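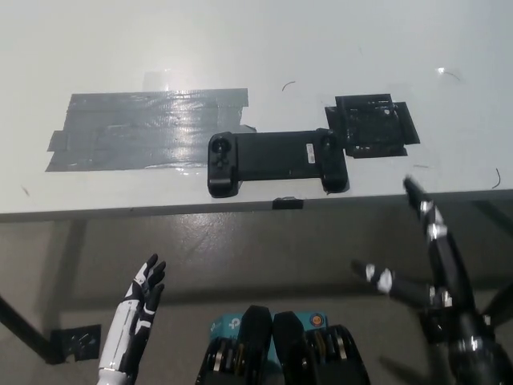 Firnine Street Community Garden
Minutes of the general meeting, September
Held in the back room of the hall, 7 pm

Present: Gisela Bauerfeind (chair), Lutz Harms, Ritva Vuorinen, Keith Hebden, and the usual row of members near the heater.
Apologies: Henrike Lenz, who sent a written report and a lemon slice. Both were received.

1. Previous minutes
Accepted, with one correction. Keith did not "storm out" in August. He left briskly. Minutes amended to "left".

2. Matters arising
The gate latch has been fixed. It now closes so well that Ritva was inside until nearly 6 one evening with her phone in the car. Lutz will file it back a bit.
The hose marked PLOT USE ONLY is still travelling. Whoever has it is asked to return it to the hook, no questions asked. Keith wished it recorded that he would have questions.

3. Money
Balance stands at $387 after the water bill. Gisela noted that this is more than last year and less than the cost of anything we want. The seedling stall brought in $200, most of it from tomatoes labelled as capsicums. Two refunds have been given. Several buyers have said they prefer the tomatoes.

4. Compost
Discussion was long. The three-bay system was explained again by Lutz, with a drawing. Bay one is for fresh scraps, bay two is left alone, and bay three is finished and may be used. At present all three bays are being used as bay one.
Ritva asked whether citrus is allowed. Lutz said a little. Keith said none, ever. Gisela asked for a show of hands and the vote was tied, so citrus remains allowed on the understanding that people feel bad about it.
Agreed: new signs for the bays. Ritva to paint them, in colours that can be read from the path.

5. Mulch
Gemasitz Landscape Supplies has quoted for a trailer load of sugar cane mulch, delivered. Brivico is cheaper but will only drop at the kerb, and we all remember the kerb. The neighbours certainly do.
Moved Bauerfeind, seconded Harms, that we go with Gemasitz. Carried. Keith abstained on the grounds that straw was good enough for his father.

6. Report on the fruit trees (Henrike Lenz, read by the chair)
The plum is in flower and the apple is thinking about it. The fig was pruned hard in winter by a person or persons unknown and is sulking. Netting needs to be up before the fruit sets, and it must be the fine-mesh kind so that birds and bats don't get caught. Henrike has priced a 40 metre roll and will bring a sample. She would also like her good secateurs back.

7. Plot fees
Proposal to put fees up next year. Lutz spoke for it, pointing at the water bill. Keith spoke against it, at some length, also pointing at the water bill. Held over to October, when it is hoped that everyone will have read the bill.

8. General business
– Mrs Fuchs from over the back fence has offered her surplus rhubarb crowns. Accepted with thanks. Anyone taking one should dig the hole first.
– A possum has been living in the shed roof and has been through the broad bean seed. Ritva to ring the council for advice. Please keep seed in tins with lids on.
– Plot 6 is vacant. It is shady and full of oxalis, and will be offered to the next person on the waiting list as "established".
– Keith asked that meetings start on time. It was pointed out that this one had, and that he had arrived during item 2.

Meeting closed 8.50 pm. Tea was made. Next meeting in October, same room, and Lutz is on biscuits.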